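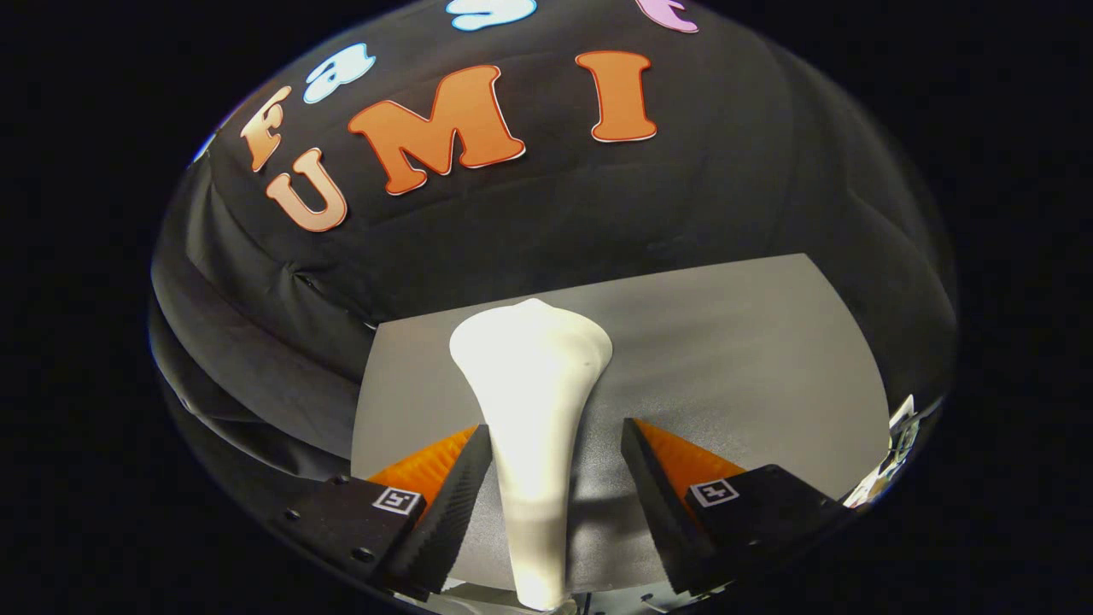
What is the best way to clean a matte white decor piece? Use lukewarm water, a drop of plain dish soap and a soft cloth, and let it air dry upside down on a towel.

I get that one in my inbox all the time, so I figured it should go first in our news for spring.

FOR IMMEDIATE RELEASE
Mar 23, 2024

Jesora opens its tall white shape line to home buyers

Hi, it's me again from the Jesora studio! I'm so happy to finally share this one. Our Lurus line, the tall, plain white pieces we've been selling to shop decorators since December, is now open to anybody who wants one for a shelf, a hallway or that odd corner next to the couch.

If you haven't met Lurus yet, think bowling pin, but pulled long and turned over: a rounded, slightly bulging top that narrows smoothly on the way down. The finish is matte and bright white, and I love what it does near a window (one side stays crisp and the other goes a soft gray). I've had one on my own desk all winter and I still fuss with where it stands.

The first home batch is 709 pieces, and we'll take orders through the Jesora web shop starting today. Stores can order by the case through Ibarra, same as before, with a minimum of 50. If you're near our Jarkix showroom, come by and pick yours out in person. We're open six days a week and parking is in the back.

A few people have asked about colors. Not this year, sorry! I tried a sand tone and a pale green and kept going back to the white.

Shipping takes around 13 days. Every order comes with a small care card, and yes, the dish soap tip is on it.

Store buyers and press can write to the Jesora studio desk for the price list and samples.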